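4.2 Color words at the market stall and at the kitchen table

The most surprising result of the Flimville interviews has to do with red. We had expected speakers to vary most on the colors that are hard to name anywhere - the muddy greens, the browns that might be grays - and to agree quickly on the easy ones. Across the 2945 naming responses in our corpus, the opposite pattern shows up again and again. Speakers from both towns settled on the same word for the murky samples and then split, sometimes with real passion, over what to call a ripe tomato.

Part of the split is regional. In Drarnent, where 11 of our 35 speakers grew up, the plain word "red" covers nearly everything from brick to cherry. Speakers raised in Flimville divide that same stretch in two. They keep "red" for dull or dry surfaces such as roof tile, clay and old paint, and use "bright" as a full color word for anything with a shine on it. A Flimville speaker can say "the bright one" of a tomato without comparing it to any other tomato at all. This is a lovely example of a surface quality working its way into a color term, and we were delighted to find it still in daily use among speakers under thirty.

Morris noticed the pattern first, in recordings made at the Saturday-style open market that Flimville holds through September. Sellers there call out goods by color and size with no noun. "Small brights" means cherry tomatoes late in the summer, but several older sellers also used it for currants. When Yorath played these recordings to Drarnent speakers, most took "small brights" to mean something like beads or buttons, and one guessed fishing lures. The phrase is clearly local, and the towns are close enough that people shop in both.

To find out whether shine alone was doing the work, we needed responses to real objects as well as to the printed color cards described in Section 3. Cards are matte. They flatten exactly the quality we care about, and on the card task the two towns look almost identical. The object task was therefore done at kitchen tables with ordinary food and household things, and speakers were simply asked, "What color would you call that?" A cherry tomato, as in Figure 3, gave the clearest split of any item we tried.

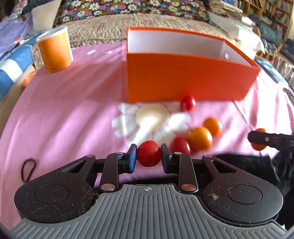

Figure 3. A glossy cherry tomato, with a pink daisy-print cloth behind it.

Of the 307 responses given to red objects, those for glossy items from Flimville speakers leaned strongly toward "bright," while the same speakers went straight back to "red" for a clay flowerpot. Drarnent speakers hardly ever made the switch. Several of them did use "bright," but always in front of another word ("bright red," "a nice bright red"), and they never accepted it alone when we offered it back to them.

Age matters less than we had guessed. Dafis had suggested that the standalone use would be fading among school-age speakers, and we were all ready to write that paper! Instead, the younger Flimville group used it as freely as their grandparents did and had stretched it to new things, including nail polish and car paint. One teenager described a scratched car as having "gone red," meaning that the shine had worn off. We find this use especially exciting, as it treats the two words as stages of the same surface.

Some caution is needed with yellow and orange. Cadwaladr's older notes from the Grandel farms list "bright" for polished brass, and two of our speakers used it for a lemon, though both corrected themselves right away. We return to these cases in Section 5, together with the question of whether "bright" can take the ending "-ish" in Flimville speech.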